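Do We Need an Arm for This? Speaker notes, shared workshop evening, May

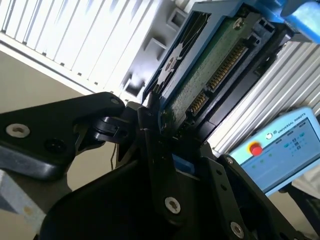

Slide 1: gripper on a 3.5-inch drive in its blue carrier, connector end in view.

Leave slide 1 up while people find seats. Start when the kettle's off.

OPENING
Say who I am. Member of the Stakulstead workshop, mostly bikes and old computers. I was asked to talk about the drive sorter because I moaned about it the most. Tatu Khaemba has the keys to the arm and will correct me from the back.

The job: we get given old office machines and the drives come out of them in carriers. Each one has to be picked up, turned so a camera can read the label, and put in a rack for wiping. Upendo Koech had 335 of them in crates and was bored stiff. Somebody said "robot". I said "radio and a cup of tea". I lost the vote.

WHAT WE BUILT
Keep this short, they can look at it in the break.
Universal Robots arm, pendant on a stand beside it. Aluminium extrusion for the frame, cut on our own saw. Black gripper with jointed fingers. Our control script is called Irkus. Tatu named it, ask him.

Point at the slide: green circuit board facing out, gold contacts on the connectors. Those contacts are what I worry about. A person picks a drive up by the sides without thinking. The gripper goes where it was told to go, and if the carrier is sitting crooked in the crate, where it was told is wrong.

WHY I'M STILL GRUMBLING
Do the sums out loud. By hand, Upendo does a drive in 40 seconds, label read and typed in. The arm is slower than that on a good day. People always say "but it runs while you sleep". Ours does not. We don't leave it alone in the building, so someone sits next to it. That someone could be sorting drives.

Setup. Two of us spent most of the winter on fingers. The first set, copied from a design by a group called Prosmont, was fine on bare drives and poor on anything in a carrier. Carriers differ. Some have a latch that sticks out, some have a handle, some are bent. (Pass the bent one round. Get it back this time.)

Money. £1356 on parts, and that leaves out the arm, which we have on loan. If you price up a home version from this talk, put the arm back in before you tell your other half.

Tilt. Look at the angle of the drive on the slide. I keep asking how much tilt is too much before it goes in the rack, and I get a different answer depending on who is holding the pendant. I'd like a number on the wall.

PAUSE FOR HECKLING
Tatu will say the point was to learn. Fair enough. Then let's call it a class and stop calling it a time saver in the newsletter.

THINGS I'LL ADMIT
The typing was where our mistakes came from, and reading labels by camera has cut them down. You don't need an arm for that. A camera on a bracket over the bench would do it, and I have offered to make the bracket.
Upendo's wrists are better for a few weeks off the crates. That counts for more than my sums do.
It is nice to watch. I have stood there with a sandwich longer than I meant to.

IF YOU WANT TO TRY ONE AT HOME
Do fifty by hand first and write down what goes wrong.
Sort the carriers by type before you design a finger.
Put the emergency stop where the person sitting down can reach it. Ours was on the wrong side of the bench until March.
Use scrap drives. Dead ones, that you know are dead.
Ask what the arm does with the odd one it can't pick. Ours stops and waits for a human, so count that human in your plan.

DEMO
Only if Tatu is happy with it. Two picks, no more. If it drops one, carry on talking and go to questions. Nobody past the tape, including the committee.

QUESTIONS I EXPECT
Can it undo screws? No. Please don't ask Tatu, he'll start building it.
Would a cheaper arm do? Possibly. The Tatlı kit people are coming in the summer, save it for them.
Would I do it again? Camera, yes. Arm, ask me when the crates are empty.

Hand back to Upendo for the raffle. Blinds down and lights off at ten, the pendant goes back on its stand.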